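Szenen aus dem Baukasten: Wie Skutus Trainingsumgebungen für Greifaufgaben liefert

Der Anbieter Skutus verkauft mit Latelau ein Paket aus simulierten Tischszenen. Ein Gespräch mit der Produktentwicklung über Kollisionsmodelle, Lizenzen und die Grenzen des Renderings.

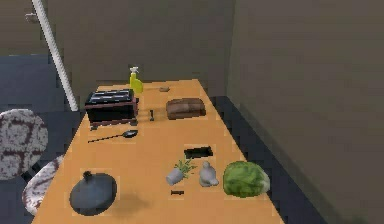 Latelau richtet sich an Gruppen, die Greif- und Ablagestrategien entwickeln und den Szenenbau nicht selbst übernehmen wollen. Ausgeliefert werden Objektmodelle, Raummodelle und ein Generator, der beides nach Vorgaben kombiniert. Die Objektbibliothek umfasst derzeit 827 Modelle, überwiegend aus Haushalt und Küche. Auf die Frage nach der Auswahl verweist der Entwickler auf die Geometrie. „Ein Brotlaib und ein Salatkopf sind für die Griffplanung dankbar, die haben Volumen. Ein Topfdeckel, der flach auf der Tischplatte liegt, ist es nicht. Da bleibt im Wesentlichen der Knauf.“ Auch Lagen wie die der umgekippten Topfpflanze seien zulässig. Der Generator setze Gegenstände nicht grundsätzlich aufrecht ab, der Anteil liegender Objekte lasse sich als Parameter vorgeben.

Die Kollisionskörper werden aus konvexen Teilkörpern zusammengesetzt. Bei dünnen Objekten, etwa Löffeln, sei das nach wie vor die häufigste Fehlerquelle. „Wenn die Hülle zu dick gerät, schließt der Greifer zu früh, und die Strategie lernt einen Abstand, den es real nicht gibt.“ Mit der Ausgabe vom Oktober seien die Hüllen für flache Teile neu berechnet worden. Wer ältere Szenen weiterverwendet, muss sie einmal neu exportieren.

Beim Rendering räumt der Entwickler Schwächen ein. Die Texturen seien niedrig aufgelöst, Wände und Böden bewusst einfach gehalten. „Wir rendern auf Durchsatz. Wer fotorealistische Bilder braucht, exportiert die Szene und rendert sie anderswo.“ Eine Variation von Licht und Oberflächen ist enthalten, die der Kameraposition ebenfalls. Transparente Materialien werden nur näherungsweise behandelt, Tiefenbilder sind dort mit Vorsicht zu verwenden.

Zum Lieferumfang gehören 5 Raummodelle. Das größte heißt Villa und ist in einzelne Zimmer zerlegbar. Für die Anbindung an vorhandene Steuerungen gibt es das Zusatzmodul Ititz, das Gelenkwinkel und Greiferzustände in einem gemeinsamen Takt protokolliert. Unterstützt werden 4 Greifertypen, weitere lassen sich über eine Beschreibungsdatei ergänzen. „Das ist Handarbeit, dafür sollte man einen Tag einplanen.“

Die Jahreslizenz kostet 2.000 Euro pro Arbeitsgruppe, Ititz wird gesondert berechnet. Weichkörper fehlen weiterhin. Ein Termin dafür wurde im Gespräch nicht genannt. „Tücher und Beutel stehen auf der Liste, aber vorher kommt die Reibung dran.“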